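Thread: Budgeting for handheld grippers — one pair or two? (and what about stands)
Board: Equipment, Buying and Planning

saavedra_p
Posted 03/08/2026

Hello everyone, long-time reader, not much of a poster. I've been handed the job of drafting next year's equipment list for our manipulation group and I'd love some wiser heads to look over it before it goes up the line. We do small tabletop tasks, mostly two-handed, and the plan is to record people doing them with handheld grippers first and buy the arms later, once we know what sort of reach and payload we really need.

My draft has two pairs of Coltia grippers at $700 a gripper, plus a table, a bit of shelving, and a single line called "sundries" that I suspect is carrying far too much weight. Quotes are due in September. What have I forgotten?

Pascual

hollis_s
Replied:

Welcome, Pascual! Lovely to see somebody asking before the money's gone, and not after (I was the other sort, I'm afraid).

I'd buy one pair and put the second pair's money into everything around it. When I did our first list I spent weeks agonizing over jaw travel and then had nothing left for stands, cabling, spare marker plates or decent flooring, and of course those were what held us up. We came in $54 under budget, and I was terribly proud of that for as long as it took to discover we had no way of keeping the cables off the table.

What helped me most the second time was looking at one station during an ordinary task and pricing whatever was within a few steps of it. The job in this one is a green stick in a little holder, about as simple as they come, and there's still the pair of grippers with a marker plate on each, cables off both, rails along the floor, tripod stands and shelving behind.
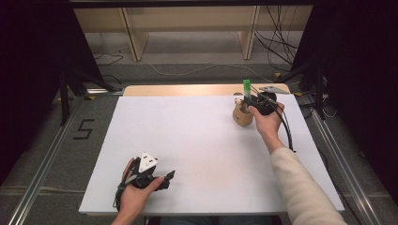

Re: what I'd put on the list

Take "sundries" out altogether and give each of these its own line:

Spare marker plates, and more than you think. A scuffed one is no use to anybody.
Cable, in longer lengths than the table suggests, with proper strain relief at the gripper end.
Tripod stands, the heavier kind.
Floor tape for marking positions.
A box of cheap props: cups, sticks, blocks, whatever your tasks call for.

Happy to send you my old spreadsheet if it's any use, though the formatting is a crime.

Hollis

puishan_lam
Replied:

I have to disagree with Hollis on the one pair, fond as I am of the rest of that post. If a gripper goes back for repair you're paying people to sit and drink tea. Ours was away for 13 working days last year, and by the time it came home we'd lost our two best demonstrators to exam season. Two pairs, and be stingy about the furniture instead. A table is a table.

hollis_s
Replied:

Fair point, and I'll meet you partway — one pair and a single spare? You'd have to check whether the left and right are interchangeable on the Coltias. On our old Mercado set they weren't, and I learned that the expensive way.

yazzie_ansel
Replied:

They're interchangeable apart from the plate mount, which is a couple of screws. I'd go with the pair and a spare too.

I don't agree that a table is a table, though, Pui-shan. We had a glossy top and the glare drove our tracking person up the wall. We ended up laying a plain matte white board over it for $40 and never looked back. Worth a line in the budget, and it's the cheapest line you'll write.

puishan_lam
Replied:

All right, a table with a board on it is a table. I'll give you that one, Ansel.

leszek_sl
Replied:

Has anyone priced the Stiltutero stands lately? I've got a quote from Skasevach that includes delivery, but I've no idea if the colour-coded clamps are worth the extra, and the rep was awfully keen on them.

saavedra_p
Replied:

This is wonderful, thank you all so much. I've changed the draft to one pair and a spare, split up the sundries, and added the white board. Hollis, yes please to the spreadsheet, crimes and all. Leszek, I haven't asked Skasevach yet, but I'll ring them and post whatever they tell me about the clamps.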